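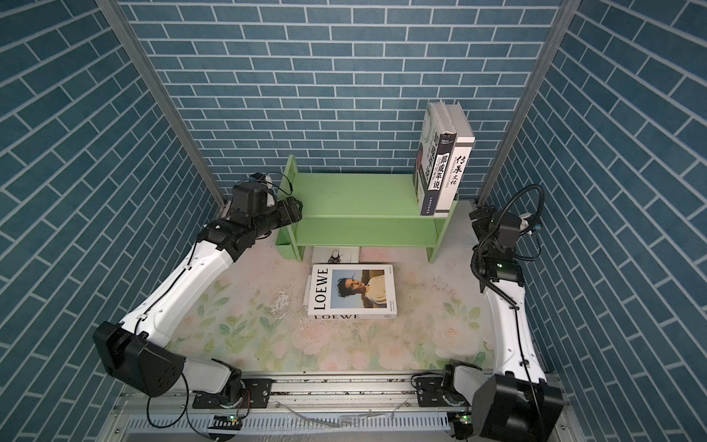
Two books on the green shelf, blue brick behind.

1/ In June it will be one year that I read only books from the library. Before, I bought a lot of books and finished very few. I want to write down what changed.

2/ The Brorkonville library lets you keep a book for 3 weeks. At first I found this short. Now I like it, the date on the slip makes me open the book the same evening.

3/ My card number ends with 3771 and I know it by heart, better than my own phone number.

4/ I also stopped to be ashamed of leaving a book in the middle. Last winter I returned a novel of 400 pages after page 225. It was a good novel – I was only tired of the sea.
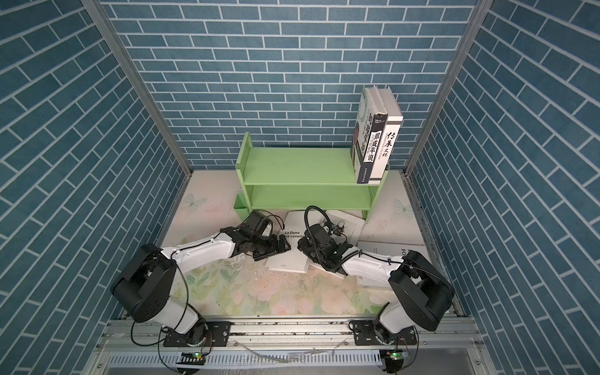
5/ For people who learn English like me: take the large print edition if there is one. The lines are shorter and I lose my place less often. I read a whole history of the Tabrizi carpet trade this way, with a dictionary next to me.

6/ What I miss is writing in the margins. Now I copy sentences to a Josow notebook, with the page number, and I read them again on the bus.

7/ One question for you. The Plodus app shows my holds, but it does not tell me my place in the line. Is it the same in your library, or did I miss a setting?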